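The Toll at Flirnden

The bridge at Flirnden costs one coin to cross, and the coin has to be a Flirnden coin, and the only place to get a Flirnden coin is on the far side of the bridge. I learned this from the sign. The sign was very well painted.

I had come down from Allberg with a cartload of pears, expecting to be home by supper. The toll keeper was a tall woman in a short coat. She looked at the pears the way people look at somebody else's baby.

"One coin," she said.

I offered her an Allberg coin, which is larger and has a goose on it. She turned it over, looked at the goose, and gave it back.

"I could pay you on the way home," I said. "I'll have plenty by then."

"On the way home you'll owe me for the way home."

"Two, then."

"And how would I know you'd come back?"

I pointed out that the other road to Allberg ran through the marsh, and that I had a cart. She agreed this was a strong argument. She said that 93 people had made it since spring, several of them with bigger carts, and that she had enjoyed hearing it each time.

So I sat down on the bank and ate a pear. A man was already sitting there, on an upturned bucket. He had been there since October, he said, and it was a good spot once you got used to the damp. He was waiting on a letter from his cousin in Imau, who knew a person in Flirnden, who might be talked into sending a coin across.

"How would the coin get across?" I asked.

"Somebody would carry it."

"And how would that person get back?"

He was quiet for a while after that, and I was sorry I had brought it up. I gave him a pear. 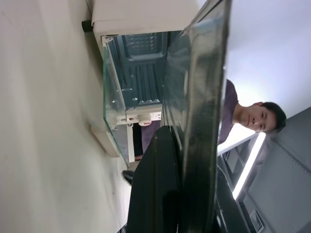
What the Ferryman Wanted

Toward four in the afternoon a ferry came around the bend. I had not been told about a ferry. The man on the bucket had not been told either, and he took it hard.

The ferryman charged in eggs. I had no eggs, but there was a farm up the slope, and the farmer's wife was willing to part with a dozen for a sack of pears, provided I also listened to her opinion of the bridge. Her opinion was long. The bridge had cost the town 1,061 coins to build, and it had taken in 44, and every one of those had been paid by people leaving Flirnden, who then could not get back in and were now living with their sisters in Figueroa. The mayor called it a great success. There had never been so little traffic.

I carried the eggs down to the water and dropped only two. The ferryman held each of the others up to the light, grunted, and let me roll the cart aboard. The man with the bucket said he would stay where he was, in case the letter came.

By six I had sold every pear in the market square. They are short of pears in Flirnden. They are short of most things, and they pay beautifully. I had a purse so heavy it pulled my belt down on one side, and I thought I would go home by the bridge, in style.

The keeper on the far side was a short woman in a long coat. I put a Flirnden coin in her palm. She turned it over, looked at it, and gave it back.

"Leaving town, it's an Allberg coin now," she said. "They changed it at noon. You want the one with the goose."

I still had the one with the goose. I had it in my shoe, where my mother taught me to keep money. It took me some time to get the boot off, and by then there was a line behind me, and a man in it was offering twelve Flirnden coins for the goose, and the woman behind him said twenty.

I put the boot back on and asked what else they had.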